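Fototapete mit Palmenmuster im Gästebad: Vlies oder Papier, und wie um die Ecken?

Hallo zusammen, ich möchte unser kleines Gästebad (ohne Dusche, nur WC und Waschbecken) auf drei Seiten tapezieren. Es soll ein großes Blattmuster werden, Palmen und Farne in Petrol und Gelb auf hellem Grund. Der Waschtisch bekommt eine Platte aus rotbraunem Marmor. 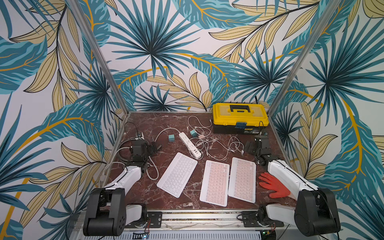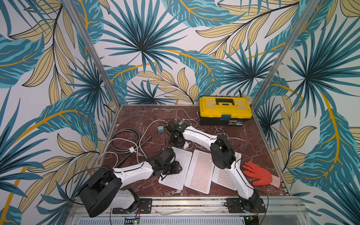

Tapete und Marmor, zuletzt vor allem der Stein:
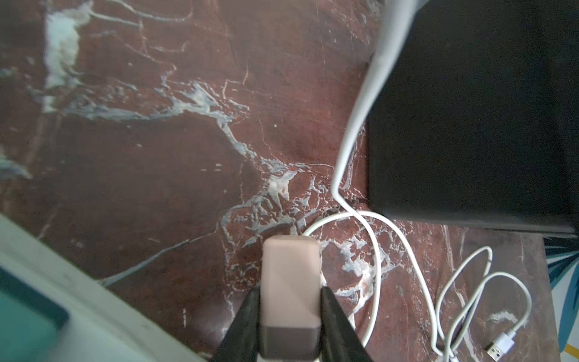

Warnar, 23. Nov. 2021

Die Wände sind verputzt und vor Jahren mit Dispersionsfarbe gestrichen worden. An einer Stelle kreidet die Farbe, wenn man mit der Hand darüberfährt. Die Tapete, die mir gefällt, gibt es bei Junilia als Vlies und in einer ähnlichen Ausführung von Parine als Papiertapete. Die Papiertapete ist deutlich billiger.

Ich habe bisher nur Raufaser geklebt und noch nie etwas mit Rapport. Wie geht man bei so einem großen Muster in den Innenecken vor? Und muss ich hinter dem Waschbecken noch etwas auf die Tapete auftragen?

Danke schon mal
zweitewahl_84

kleister_und_co
Nimm Vlies. Papier quillt beim Einweichen und zieht sich beim Trocknen wieder zusammen, dann hast du bei dunklen Motiven auf hellem Grund offene Nähte, die man sofort sieht. Beim Vlies kommt der Kleister auf die Wand, und du kannst die Bahn noch ein Stück schieben.

Zum Untergrund: Die kreidende Stelle abwaschen, trocknen lassen, dann die ganze Fläche mit Tiefgrund streichen. Lose Farbe vorher mit dem Spachtel runter. Wenn der Putz fleckig ist, zusätzlich einen weiß pigmentierten Tapetengrund, sonst scheint es durch den hellen Teil der Tapete durch.

Innenecken nie mit einer vollen Bahn durchkleben. Vom Rand der letzten Bahn bis zur Ecke messen, oben, in der Mitte und unten. Zum größten Maß gibst du 20 mm dazu und schneidest die Bahn längs. Der Überstand geht um die Ecke. Den Rest der Bahn setzt du auf der nächsten Wand neu an, mit Lot oder Laser, und lässt ihn in der Ecke überlappen. Ein kleiner Versatz im Muster bleibt dabei, bei großen Blättern fällt er wenig auf. Wer es sauberer will, macht dort einen Doppelnahtschnitt mit frischer Klinge.

Anfangen würde ich mit der Wand, auf die man beim Reinkommen schaut, mit dem größten Motiv in der Mitte. Dann nach links und rechts weiter. Und alle Rollen aus derselben Anfertigung bestellen, die Nummer steht auf dem Einleger.

Moosgrund
Wir haben im Gäste-WC seit April eine ähnliche drin, keine Probleme. Einfach kleben.

tapeziertisch
Zum Verschnitt hat noch keiner was geschrieben. Beim Rapport auf den Einleger schauen, da steht zum Beispiel 64/32. Das heißt 64 cm Rapport, jede zweite Bahn um 32 cm versetzt. Bei normaler Raumhöhe bekommst du aus einer Rolle oft nur drei Bahnen statt vier. Also nach Bahnen rechnen, nicht nach Quadratmetern.

Hinter dem Waschbecken würde ich einen Spritzschutz vorsehen. Entweder einen Streifen vom selben Marmor, 30 cm hoch reicht bei einer normalen Armatur, oder eine Glasscheibe. Es gibt auch transparenten Elefantenhaut-Anstrich, den aber zuerst an einem Reststück ausprobieren. Manche Druckfarben bluten, und glänzen tut es je nach Produkt auch. Die Fuge zwischen Platte und Wand mit Natursteinsilikon machen. Normales Sanitärsilikon kann beim Marmor dunkle Ränder in den Stein ziehen.

Marmor am Waschbecken ist übrigens empfindlich gegen Säure, also kein Entkalker und kein Essigreiniger. Vor dem Einbau imprägnieren, auch die Kante am Ausschnitt.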